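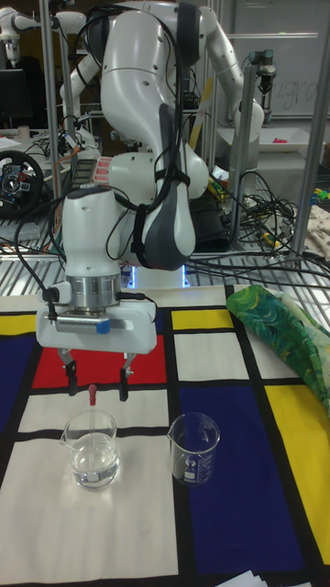 Pipette task, current setup. Left beaker has liquid in it.

Home | Forums | New posts | Search | Log in

Forums > Learning from demonstration > Data collection

Thread: How many demos before you change the layout?

mat_and_beaker
01/08/2019
We are collecting teleoperated demos for a liquid transfer task: pick up the dropper, draw from one beaker, release into the other. So far we have 1021 episodes recorded and 906 kept after review. Most of the rejects are dropped pipettes or a squeeze that started before the tip was under the surface.

The policy does fine when the beakers are close to where they were in training. Move the receiving one a hand's width and it goes to the old spot and squeezes over the mat. We have been changing the layout every 40 episodes. Is that too slow? I would like to hear what others do before we record another batch.

halach_lab
Too slow, yes. For our vial task on the Halach project we move something after every episode. It doesn't have to be much. The operator nudges each piece by hand before pressing record. If you hold a layout for 40 runs the model has every reason to memorize it.

gripwidth
I don't agree with moving things every episode, at least at the beginning. We tried that and the operators never got into a rhythm. Their paths were all over the place, with long pauses over the beaker while they worked out the angle. A consistent demo from a fixed layout taught our model more than a hesitant one from a random layout. I would do blocks of 10 or so, then shuffle.

halach_lab
Hesitant demos can be trimmed. Missing positions can't be added afterward.

gripwidth
Trimming a pause in the middle of a grasp leaves a jump in the joint positions. I have seen what that does to playback and would not want it on a real arm over glass.

stillwater2
What about the mat? Big color blocks and thick black lines are a very strong cue. Your left beaker is standing just below a black line and the right one is across the edge of the blue block. If those spots stay the same relative to the lines, the network may be reading the mat and ignoring the glass, which is hard to see anyway.

mat_and_beaker
That is possible. We picked the mat to get some visual variety without changing the table, but we have only used it in one orientation. I can rotate it 180 degrees for the next block and see if the error follows the pattern.

stillwater2
Rotate the mat without moving the beakers first. If it misses, you know. Then do a set with the mat off completely.

Also the cloth on the right side. Is that always there?

mat_and_beaker
It is a distractor object. We have a few and they get swapped between blocks, on the same schedule as the beakers. I suppose that means each cloth goes with one layout in the data.

stillwater2
Then split those two schedules. Change the cloth at different times from the glass.

montecinos_user
We use the Montecinos recorder and it has a prompt screen that gives the operator a random position for each object before every episode. It adds a few seconds. Before that we told people to "put it somewhere different" and when we plotted the positions they were nearly all in 2 clusters, both on the side closest to the operator.

gripwidth
OK, that is an argument I can accept. Random positions from a list are easier on the operator than having to make them up.

halach_lab
How are you labeling the squeeze? Gripper width alone was not enough for us. The rubber bulb gives so little that a light pinch and a full squeeze looked almost the same in the log.

mat_and_beaker
Gripper width plus motor current. Current is noisy but the full squeeze stands out. We also mark failed draws by hand – it is dull work but the reviewer is watching the clip in any case.

halach_lab
Keep the failed draws if the operator recovers and tries again. Those were some of our most useful episodes. Before we included them the arm would carry an empty pipette across and go through the motions.

mat_and_beaker
We have been deleting those. I will go back through the rejects and pull out the ones with a second attempt. Plan for the next batch: mat rotated, positions from a random list, cloth on its own schedule. I will post numbers when it is done.

Related threads
Mikari export drops the last second of each episode
Stostex silicone finger pads, wear after long sessions
Clear glass and depth cameras
Naming rules for failed episodes

This site uses cookies to keep you logged in. By continuing to browse you accept their use.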